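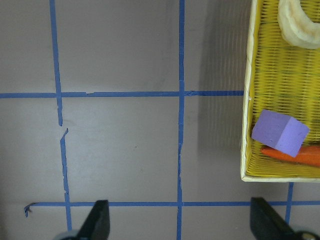
Sorting table, blue tape grid and yellow basket. Item 3.

Minutes, Berhe Reuse Room, monthly meeting
October 2021
Quorum met. Start was late, door code had changed again.

1. Last minutes
Approved, one fix: the shelf order was from Ovix, not Akuren. Corrected copy goes in the binder.

2. Money
Opening balance 546. Closing balance 537. Only spending was tape and a pack of labels, receipt for both is in the envelope. Small refund from Ovix for the bent shelf bracket still not in, will chase. No vote needed.

3. Sorting table
Longest item tonight. Grid is down on the gray top in blue painter's tape. Discussion of whether it stays.

For: people stop spreading stuff over the entire table. One kind of thing per square, pick the next square, done. New helpers get it without a talk. Tape comes up clean if we change our minds.

Against: lines are not straight. Left vertical leans and has a break in it just under the upper cross line, starts again a bit to the right. One person feels strongly about this. Another said the items do not care. Edges are ragged in places, there is a notch torn out near that same crossing, and the left end of the bottom strip has curled down into a hook. Worry that sleeves and yarn will catch on it.

Suggestion to paint lines on instead. Not popular. Suggestion to use a printed mat, Brostis sells one, price quoted was 32 plus shipping. Felt to be a lot for lines.

Agreed: keep tape through February, then look again. Redo the left vertical with a yardstick and one unbroken strip. Press down or trim the curled end. Do not stretch the tape when laying it, tear it off the roll first and then set it down.

Scuffs on the top: raised, noted, left alone. Somebody asked about the tiny dark speck in the lower left square. Try dish soap and a soft cloth. No scrub pads please, last time they dulled the finish on the other table.

4. Basket
Yellow woven one, right side of the table. Works well there for most. Left-handed sorters would like it on the left. Agreed it can move during a shift but goes back to the right at the end so the next crew finds it.

Rule restated as it keeps slipping: unsorted goes in the basket, squares are for sorted only, squares get cleared before lock up. If the basket is full stop taking in and sort what you have.

Asked for a second basket for overflow. Akuren has a similar one, color not certain. Hold until we see how busy the winter drop off is. Check the storage closet first, there may be one under the curtains.

5. Labels for the squares
Do we label the squares or not. Three versions floated: write on the tape, small cards, nothing. Writing on the tape looks messy and the categories change every week anyway. Cards slide around. Left open, bring ideas.

Kitchen things vs. tools argument came up again (where do scissors go). Kitchen for now. Craft scissors are craft.

6. Shelves
Ovix unit is up, wobbles a little on the window side. Needs a shim. Heavy boxes on the bottom two shelves only. The 22 clear bins are washed and stacked by the sink, lids are seperate and some do not match. Match them up before they go on the shelf.

7. Drop off hours
Sign on the front still shows the summer hours. New one to be printed, bigger letters. Also add: no mattresses, no paint, no loose batteries. Bags left outside after closing are still a problem, no good fix offered.

8. Any other business
Broom missing. Please bring it back.
Coffee fund empty, tin is on the window sill.
Berhe building office wants the hall light off at night, switch is behind the coat rack.
Vacuum bag is full, spare ones in teh bottom drawer.

To do
Redo left tape line, fix curled end: table crew
Soap test on the speck: table crew
Chase Ovix refund: money desk
Look for spare basket in closet: storage crew
Shim for shelf: storage crew
New hours sign: front desk
Ideas for labels: everyone

Next meeting same room, same time. Bring a chair if you can, we were short.
Closed after item 8.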